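Pony selbst schneiden, ohne danach drei Wochen Mütze zu tragen

Anleitung, Stand 2022-11-06

Der Wunsch nach einem Pony kommt meistens spätabends, und um diese Uhrzeit sollte man ihm auf keinen Fall nachgeben. Ich habe es einmal getan, mit einer Küchenschere und viel Selbstvertrauen, und sah bis in den März hinein aus wie ein Mönch mit Geldsorgen. Seitdem schneide ich bei Tageslicht. Die folgende Anleitung gilt für einen weichen, leicht geschwungenen Pony bei glattem bis welligem Haar. Wer richtige Locken hat, findet weiter unten einen eigenen Absatz und sollte bis dahin die Schere liegen lassen.

Was man braucht

Eine Haarschere. Die Bastelschere gilt nicht, die Nagelschere auch nicht, und die Geflügelschere erwähne ich nur, weil mir dazu einmal eine Mail geschrieben wurde.
Einen Stielkamm.
Zwei oder mehr Abteilklammern.
Einen Spiegel, der von allein steht.
Ein Handtuch um die Schultern.

Die Haare sollten trocken sein und so fallen, wie sie an einem gewöhnlichen Tag fallen. Nasses Haar ist länger, als es später sein wird, und dieser Unterschied landet komplett auf der Stirn. Wer morgens föhnt, föhnt also vorher. Wer nie föhnt, fängt heute nicht damit an.

Schritt 1: Das Dreieck abteilen

Den Kamm flach auf den Oberkopf legen, mittig, so dass er nach vorn kippelt. An der Stelle, an der er den Kontakt zum Kopf verliert, liegt die Spitze des Dreiecks. Von dort zieht man mit dem Stiel zwei gerade Linien zum Haaransatz, links und rechts ungefähr bis über das äußere Ende der Augenbraue. Alles hinter diesen Linien kommt in die Klammern. Beim ersten Mal nimmt man das Dreieck lieber schmaler. Breiter machen kann man es nächste Woche immer noch.

Schritt 2: Kämmen, ohne zu ziehen

Das Dreieck gerade nach vorn über das Gesicht kämmen. Jetzt sieht man nichts mehr, und genau in diesem Moment klingelt erfahrungsgemäß der Paketbote. Lassen Sie ihn klingeln. Die Strähne nur locker zwischen Zeige- und Mittelfinger nehmen. Wer am Haar zieht, schneidet kürzer als gedacht, und wer einen Wirbel am Ansatz hat, merkt das doppelt.

Schritt 3: Die erste Länge

Die Finger auf Höhe der Nasenspitze halten. Ja, Nasenspitze. Meine Freundin Szu-yu Tsao, die mir das Ganze beigebracht hat, nennt das die Angstlänge und besteht darauf. Geschnitten wird mit senkrecht gehaltener Schere, in kleinen Schnipsern in die Spitzen hinein. Ein einziger waagerechter Schnitt ergibt eine Kante wie bei einer Playmobilfigur, und die bekommt man nur mit Mühe wieder weich.

Schritt 4: Der Bogen

Nun teilt man den Pony in der Mitte. Die linke Hälfte wird zur rechten Gesichtsseite hinübergekämmt und dort gerade geschnitten, die rechte Hälfte entsprechend nach links. Fällt alles zurück an seinen Platz, sind die Seiten von selbst länger als die Mitte. Danach den Kopf schütteln, einen Schritt zurücktreten, noch einmal durchkämmen. Erst jetzt geht es Millimeter für Millimeter auf die gewünschte Länge. Hören Sie auf, wenn Sie denken: noch ein kleines bisschen.

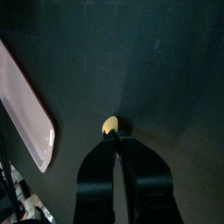
Zum Licht: Es kommt am besten von vorn, also vom Fenster, vor dem man sitzt. Steht die Lampe seitlich, liegt eine Hälfte des Ponys im Schatten und wird aus lauter Misstrauen zu kurz geschnitten. Auch der Untergrund spielt mit. Auf einer matten, dunkelgrauen Fläche mit hellen Sprenkeln und Schlieren erkennt man blonde Schnipsel ganz ordentlich, dunkle dagegen findet man Tage später mit der Socke wieder. Dunkelhaarige legen deshalb ein helles Laken aus.

Bei Locken

Jede Locke einzeln schneiden, trocken und ohne sie auszuziehen. Die Länge wird dort gemessen, wo die Locke im Ruhezustand endet, und dann gibt man noch eine halbe Windung dazu. Das Kreuzen aus Schritt 4 fällt weg. Es dauert länger, dafür verzeihen Locken fast jede Ungenauigkeit — ein Luxus, um den ich sie beneide.

Wenn es schiefgegangen ist

Zu kurz: seitlich föhnen, mit einer Rundbürste und etwas Schaumfestiger, und ein Haarband besorgen.
Zu dick: nicht selbst ausdünnen. Effilierscheren gehören in Hände, die das gelernt haben.
Schief: erst prüfen, ob man den Kopf schief hält. Dann erst die längere Seite angleichen, in 2 Durchgängen mit Kaffeepause dazwischen.

Nachgeschnitten wird alle 4 Wochen, immer nur in die Spitzen und immer vor dem Abendessen.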